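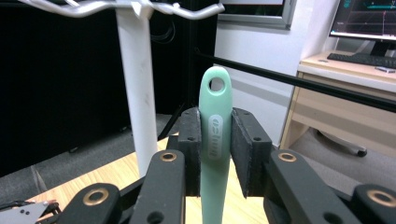

Ticket: reward points not showing after order
Shop: Amora Fly Tying
Status: closed
Category: customer rewards / checkout

Reported problem
Customer ordered hooks, two spools of thread and a half cape in August. The order should have earned 67 points. The confirmation email listed the points, but the account page still showed a balance of 200, the same as before the order. Customer had waited a few days and logged out and in again. No change.

Customer also said the discount code for dubbing was refused at checkout with "code not valid for this basket". They went ahead and paid full price.

First reply
Asked for the order number and the email address used at checkout. Asked whether they paid as a guest or while logged in. Asked for the code exactly as typed.

Customer reply, 10.40am
Logged in on the tablet, but finished the order on the phone. Not sure if the phone was logged in. Code copied from the newsletter.

Checks made
1. Order found under the same email address, but marked as a guest order. Points are worked out for guest orders and printed in the email, but they are not added to any account.
2. Account balance is 200. No points removed or expired.
3. Searched for a second account under the same address. None found.
4. Code checked in the Yook discount panel. It is live. It applies to Gilov dubbing only, with a minimum of 30 pounds before postage. The basket had one packet of Gilov and two of Nulinine, and came to less than that.

Action taken
Moved the guest order to the customer's account by hand. The points did not follow straight away. Ran the rewards update again from the admin page and the balance went to 267. Asked the customer to refresh the page and confirm.

Customer reply, 2.15pm
Balance is right on the phone. Tablet still says 200.

Second action
The tablet was holding an old copy of the account page. Asked the customer to clear the saved pages for our site only and log in again. They wrote back to say both now show 267.

On the code: explained the minimum spend. The newsletter gave it in small print under the button, and the customer had not seen it. No refund due on this order. The code can still be used on a later one.
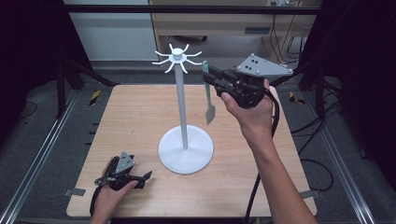
Can I use points and a discount code on the same order?
Enter the code first, then tick the points box on the payment page. If you do it the other way round the basket drops the points and you need to tick the box again.

Notes for staff
Same fault as two earlier tickets. Moving a guest order across does not start the rewards update, so run it by hand each time. Check the order date before you start: guest orders can only be moved within 14 days. After that, add the points as a manual credit and put the order number in the comment field.

Do not ask customers to place the order again. Hackle capes are picked singly and the one they chose may have gone back on the shelf under a different grade.

Passed to the web team: the error text for the code should give the minimum spend. The confirmation email should not list points on a guest order, or should say that they need an account to claim them. Both requests accepted, no date given yet.

Ticket closed after the customer's last message. Reopen if the balance drops back to 200 after the overnight update.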